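Leretti yard visit: surface and access notes
January
By Bereket Asfaw

Flekum opened its Leretti storage yard to outside contractors for one morning. My interest was the access roads, which are due for regrading under the Orlandini contract. The group met at the gatehouse at 8:30, signed for vests and walked the perimeter first.

The perimeter road is unpaved, straight and wide. It is packed dirt with fine gravel, and the grading is uneven: loose gravel collects in patches toward the panel wall, while the center is dustier. Shallow dips and faint tire furrows cross it at an angle.

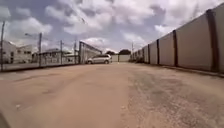 Flekum's site engineer gave the planned regrade length as 500 meters, to be done in 2 passes with a drum roller. Drainage was not in the original scope. I asked for it to be priced separately, with a crossfall away from the wall footing. The current budget allows 17 working days, and deliveries will continue throughout.

From there we went to the rail side. The path between the railcars and the storage tank is also packed dirt, with a strip of coarser ballast on the railcar side. The edge between the two materials is irregular. Flaltance, who maintain the track, want a fixed edging installed before any new fill is placed.
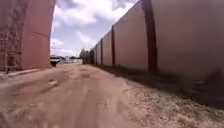

Dirt path and ballast strip beside the railcars, with the rust-red tank and its ladder cage at left.

The tank was not open for inspection. Its external coating is covered by a separate contract and the tour did not discuss it. Core samples from both routes go to the lab next, and Orlandini will issue the revised drawings once the results are back.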